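Teleop: the sheet mask job, post your setups and complaints

mudlark_ops
Sunday night, so I finally have time to write this up. We've been recording the face mask task at Skurville and I'm on the headset for most of it. Cutting the packet is fine once you get the scissors sitting right in the hand. Getting the mask spread out on the towel is what eats my evening! I did 17 takes and kept 6.

tlouro
Which part goes wrong? Unfolding, or smoothing it down after?

mudlark_ops
Unfolding, mostly. The fingers bunch the stuff up and I can't feel a thing through the gloves (no force feedback on ours). Few from the head camera:

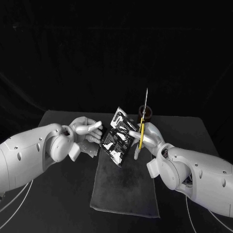
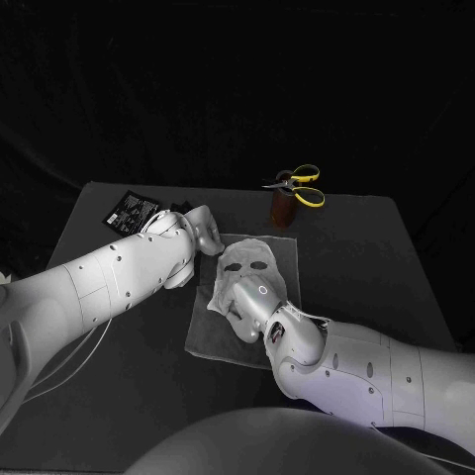
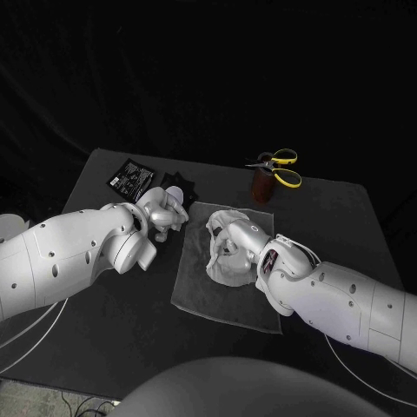 Re: gripping the mask

pepperjack2
I'd keep the left hand parked on a top corner and only move the right. Two hands moving at once and I lose track of which layer I'm holding.

tlouro
Disagree, sorry. If you always pin the left, the policy learns to always pin the left, and then the mask lands rotated and it's stuck. We had that at Nundwood with napkins. Let both hands work and throw out the ugly ones.

pepperjack2
Throwing out ugly ones is how you end up with no recoveries in the data, though. I'd keep a crumpled take if the person got out of it.

mudlark_ops
Hm, I've been deleting those. How long do you let a recovery run before you give up?

pepperjack2
3 tries at the same corner, then I reset.

tlouro
2 for me. And slow your wrist down, most of my bunching was me being impatient. Tomás

mudlark_ops
OK, trying both ways tomorrow, will post the counts.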